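Reality Television Owes Its Supporting Casts a Fair Contract

Nov 26, 2020

By Etelka Sipos

The reunion special of Covau, the family competition series that closed its fourth season in June, ran for two hours. In that time the hosts thanked the network, the sponsor, the city of Bristen and the production company, Gririer. They did not thank the cousins, the neighbors or the former business partner whose quarrel carried the middle five episodes. Those people sat in the second row and were shown when someone in the first row said something unkind about them.

The omission was small, and it is consistent with how the unscripted side of the television business has treated its secondary participants for most of its history. The persons named in the title are paid as performers. The persons around them are paid by the episode, by the day, or with a meal and a release form. Viewers are seldom aware of the difference, as the editing gives both groups the same close-ups and the same music.

The position of this column is that the distinction should end. Anyone who appears in more than two episodes of a series should hold a written agreement that sets a fee, a limit on filming hours and a right to review how private medical or financial matters are presented. A right of review is a modest request. It would leave the final cut with the producers, where it belongs, and would give the participant a chance to object before broadcast.

Rosalba Marchetti, who appeared in three seasons of the restaurant series Rizzi as the owner's sister-in-law, has described her own terms in public. She received 100 dollars for each day of filming. Her divorce became the principal story of the second season. In the same period, by her account, she answered 344 messages from strangers who wished to discuss it, most of them sent to her place of work. The series was renewed. Her daily rate was not changed.

Producers reply that supporting players benefit from exposure, and some plainly do. A few have opened shops, published cookbooks or moved to programs of their own. The greater number return to the jobs they held before, with a reputation shaped by an editor they never met. Exposure has value only to a person who has something to sell and wishes to sell it.

The second objection concerns cost. Small productions work on narrow margins, and a season of a cable series may have room for very little beyond crew, insurance and locations. Yet the sums under discussion are limited. A minimum of 1,580 dollars per episode for recurring participants, with a ceiling of 3,000 dollars before a full performer's contract applies, would be a minor line in the budget of any program that can afford a reunion special - and a considerable one in the household of the person receiving it.

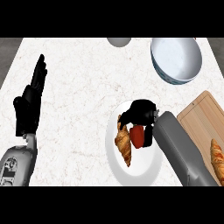
Would a standard contract make these programs less spontaneous?

The evidence from scripted television and from sport suggests that people who know their terms behave much as they did before. A quarrel between relatives does not depend on the absence of a fee, and a participant who trusts the production is more likely to stay for another season.

There remains the matter of children and elderly relatives, who appear in family series often and who are poorly placed to refuse. The law on minors in unscripted programs differs from state to state. For older participants there is less protection still. A grandmother who is filmed in her own kitchen may have signed nothing at all, her consent having been treated as part of the household's. Any agreement worth adopting should require a separate signature from each adult and an independent adviser for each child, paid by the production.

Networks are well placed to impose these conditions. They already require insurance certificates and music clearances before accepting an episode, and a completed set of participant agreements could be added to the same delivery list. The next round of renewals will be negotiated this winter, and the subject should be raised there before further seasons are ordered.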